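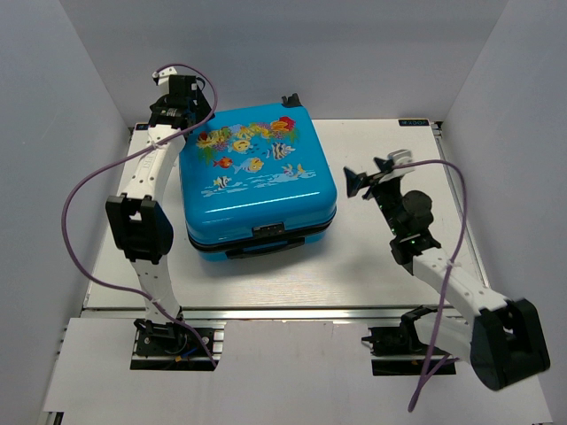
Klinhom 50 Hard-Shell Suitcase

The Klinhom 50 is a checked-size case for trips of up to a week. Both halves of the shell are molded in one piece, with rounded corners that spread the load when the case is dropped.

Specifications

Volume: 38 liters, main compartment
Height: 50 cm without wheels
Lock: three-dial combination, set to 0-0-0 on delivery
Lining: polyester, zip-out, machine washable at low heat
Printed lids: underwater print on blue, or plain
Warranty: 2 years on shell, handle and wheels

Care

Wipe the shell with a damp cloth and mild soap. Do not use solvents on printed lids - they dull the gloss. Store the case closed and away from direct sun.

Spare parts

Wheels and handles are sold in pairs through Zosano. Quote the model number, 2,112, when ordering. Lids are not sold separately.

Page revised 2023-02-22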